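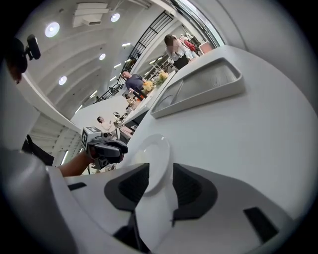
Home Modules Course › Handouts › Reading › Contact

Filed under: Manipulation II, weekly handouts

Week 6: Learning from hand-held grippers

Last week's arm spent most of the lab deciding whether to pick up a spoon. This week we drop the arm and keep the gripper, which a person carries about while it records what a robot would need to copy. Glossy white crockery on a white table is the classic misery for anything that estimates shape from pictures, and the oval plate between the ribbed pads is a fair specimen: the rim gives you a few highlights and the rest is faith. Note also the cube on the second gripper, with its black square markers. Fixed patterns are much easier to find than a plain housing, and they give a second opinion on where a tool is when the motion estimate starts to wander.

The method in the Vasilakis report has two stages. First, recover the path of the gripper through space. Second, train a policy to predict the next short stretch of path from the current view and jaw width. The report spends 14 pages on the second and a paragraph on the first. Your own marks will be split the other way.

The Pimstead set has 656 demonstrations of table clearing. After filtering for lost tracking, 235 were thrown out. Read that again before you write "data collection was straightforward" in your introduction. Most of the losses were on pale, shiny objects, so what survives is biased towards things that were easy to see. The Zelwood split keeps its own test objects apart for this reason. Use it.

For Friday:
- Plot one recovered path and mark where you stop believing it.
- Say what a wide-angle view buys you near the jaws, and what it costs at the edges.
- Gultitora runs overnight. Do not start a job at five to nine and email me at nine.

Comments (3)

mod2_lurker: Is the filtering script the one in the week 4 folder or the broken one?

Reply from course staff: Both descriptions fit. Use week 4.

tealeaf: my path goes through the table, do I mark that as belief or doubt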